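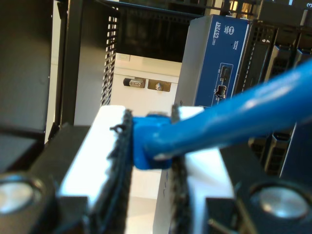 Kikora two-finger gripper holding a blue Ethernet plug at the rack

Kikora Patching Hand
For network rooms, labs and equipment closets

If you have ever spent a long afternoon on your knees behind a rack with a flashlight between your teeth, you already know why we started making the Kikora. It is a two-finger gripper and arm that takes hold of an ordinary network cable by its plug, carries it to the port you name, and seats it there (it will unplug one for you too, when you ask it to). We build it at our shop in Greddale, and we are happy to talk your ear off about it if you call.

The fingers
Each finger has a white pad faced with a dark, textured gripping strip. The strip is the part that touches the plug, so it is also the part that wears, and you will see it get a little fuzzy at the edges as the months go by. That is normal and doesn't hurt the grip. We pack 5 spare pairs in the box, and changing them is a job for one person and a small screwdriver. Please do keep the old ones out of the rack!

What it is like to work beside
Our first customer was Grulel, a web hosting company with more cable than floor space, and we learned most of what we know from the technicians there. Anju Mittal runs the network room and was worried, quite reasonably, that her crew would feel pushed aside. What changed in the end was the shape of the day. The overnight patch list used to belong to whoever drew the short straw, and now Thảo Hồ writes it up before she goes home, the Kikora works through it, and she checks the log over coffee at 7:30. She still decides what goes where. She also still does the tidying, as the Kikora has no talent at all for dressing a bundle of cables and we would rather say so here than have you find out later.

Bình Hứa, who has been pulling cable for longer than our company has existed, told us his back is better and his handwriting is worse, now that the labels come off a printer. He did have one complaint, that the arm was slow to stop when he reached in past it. We took that to heart, and the current model has two stop buttons, one on the base and one on a cord you can clip to your belt.

Training
Nga Đỗ comes out for the first two days and stays with your people until they are comfortable. She asks that everyone who uses the room sit in for at least part of it, even those who never plan to touch the controls. Each technician gets a login of their own, and any of them can pause a job.

In the box
Arm with two-finger gripper
Rolling base with locking casters
Gripping strips, 5 spare pairs
Corded stop button with belt clip
Printed handbook
Job list software, up to 200 saved port maps

Orders and questions
Parvaneh Fallahi looks after orders and will gladly set up a visit to our Greddale shop. Bring a few of your own cables along, the awkward ones especially. The next open training dates are in April.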